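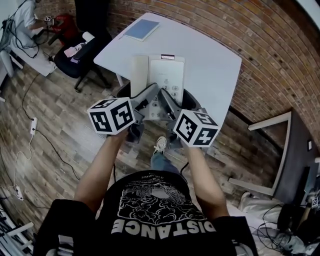
The Desk Telephone Still Earns Its Footprint

Office planning guides now treat the desk telephone as optional equipment. The argument rests on cost per seat and on floor area, and on both counts it is weaker than it looks. A wired handset with a physical keypad remains the best tool for a narrow set of tasks, and a shared table is a reasonable place to keep one.

Consider the footprint first. A telephone with the handset lying along its left side occupies a compact rectangle. A notebook fits above it, with a pen at the notebook's edge, and the three items together form a complete station for taking a message. The same function on a laptop requires the laptop, a charger, a headset and usually a second window to type in. Planners who remove the phone to recover table area tend to lose more area to its replacements.

Placement of the handset matters. With the handset on the left, a right-handed user lifts with the left hand and keeps the right free for dialing and writing. Left-handed users have to cross over or turn the set around. Patricio Montecinos, who planned the second floor at our Ustolthorpe office, has argued for angling every set toward the center of the table so that either hand can reach it. I disagree. An angled set pushes the notebook out of position, and people stop writing things down.

The keypad is the stronger case. Raised round buttons can be located by touch, and the caller can read a number from paper while dialing. A glass screen requires the eyes to alternate between source and target. We logged 264 outgoing calls over 18 working days and recorded misdials separately for desk sets and softphones. The desk sets produced fewer. The sample came from a single office and I would not generalize from it, but it was enough for me to stop the planned removal.

Cables are the usual objection, and it is a fair one. A room with power strips on the floor and black cables trailing between desks is a room where adding another line has a real cost. The fault lies with the routing. Strips belong under the table surface, fixed to the frame, with drops at the legs. On a table with open legs and a curved edge there is no modesty panel to hide behind, so the drop has to follow a leg and be tied at two heights, the upper tie 300 mm below the top. I have seen the phone blamed for a tangle that was mostly monitor and charger leads.

Chairs are a smaller matter. A spare chair collects objects on its seat within a day, and a chair used for storage is no longer available to the person who needs to sit down and take a call. Any table with a shared phone should have one chair kept clear.

My recommendation is one wired set per shared table, square to the edge, with paper beside it.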